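4.2 투어 휴식일 게시물과 팬 반응의 측정 문제

연예인이 순회공연 사이의 휴식일에 올리는 일상 게시물은 흔히 '친밀감의 장치'로 설명되어 왔다. 이 설명은 널리 인용되지만 근거가 되는 자료는 놀랄 만큼 얇다. 선행 연구의 상당수가 조회 수와 반응 수를 곧바로 친밀감의 지표로 읽고 있으며, 같은 날 공연 예매가 열렸는지, 소속사가 별도의 홍보를 집행했는지는 통제하지 않았다. 본 절에서는 이러한 해석이 어디까지 유지될 수 있는지를 검토한다.

분석 대상은 가수 Mudo의 순회공연 기간 중 공개된 게시물 292건이다. 이 가운데 공연이 없는 날에 올라온 것은 60건이었고, 나머지는 공연 당일이나 이동일에 올라왔다. 게시물은 팬 커뮤니티 Grernora에 보존된 목록을 기준으로 수집하였다. 다만 이 목록은 팬들이 직접 골라 올린 것이어서, 인기가 없던 게시물이 처음부터 빠졌을 가능성이 있다. 목록 운영 측은 누락이 거의 없다고 밝히고 있으나 이를 확인할 방법은 제시하지 않았다. 그림 3은 실내 생활 공간을 담은 이미지이다. 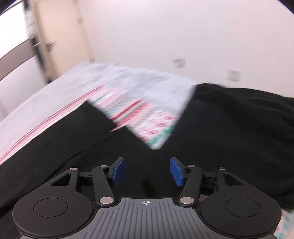
그림 3. 침대 위의 천과 무늬 있는 접힌 천, 뒤쪽의 벽과 출입구.

휴식일 게시물은 실제로 팬의 친밀감을 높이는가?

현재 자료로는 그렇게 말하기 어렵다. 휴식일 게시물의 반응 수가 높기는 하지만, 신곡 공개와 겹친 9건을 제외하면 공연일 게시물과의 차이가 대부분 사라진다.

이 결과는 연예 매체의 보도 관행과도 관련된다. 온라인 매체 Billton은 Mudo의 휴식일 게시물을 소개하는 기사를 40편가량 내보냈는데, 본문은 대체로 게시물의 내용을 옮기고 팬 댓글 두세 개를 덧붙이는 데 그쳤다. 어떤 댓글을 골랐는지에 대한 기준은 나타나지 않는다. '팬들이 열광했다'는 표현이 반복되지만, 인용된 댓글만으로는 열광한 팬이 몇 명인지도, 그들이 평소에도 같은 반응을 보이는지도 알 수 없다. 그런데도 일부 연구는 이 기사들을 반응의 증거로 다시 인용하였다. 매체가 댓글을 고르고 연구자가 그 기사를 고르는 과정에서, 무관심한 다수는 두 번 걸러진다.

소속사 Man이 공개한 팬 조사 역시 조심스럽게 다룰 필요가 있다. 조사는 유료 회원만을 대상으로 하였고, 문항은 "휴식일의 모습을 보고 더 가깝게 느꼈습니까"처럼 답을 유도하는 형태였다. 높은 긍정 응답률은 이미 회원비를 내고 있는 집단의 충성도를 보여 줄 수는 있어도, 게시물의 효과를 보여 주지는 않는다. 게시물을 보지 않은 회원과 비교한 항목도 없었다.

물론 본 연구의 자료에도 한계가 있다. 24시간 뒤에 사라지는 형식의 게시물은 반응 수가 외부에 공개되지 않으므로, 팬이 캡처하여 다시 올린 경우에만 간접적으로 추정하였다. 재게시 횟수를 원게시물의 반응과 같은 것으로 볼 수 있는지는 여전히 의심스럽다. 이에 따라 다음 절의 회귀 분석에서는 해당 게시물을 포함한 모형과 제외한 모형을 나누어 제시한다.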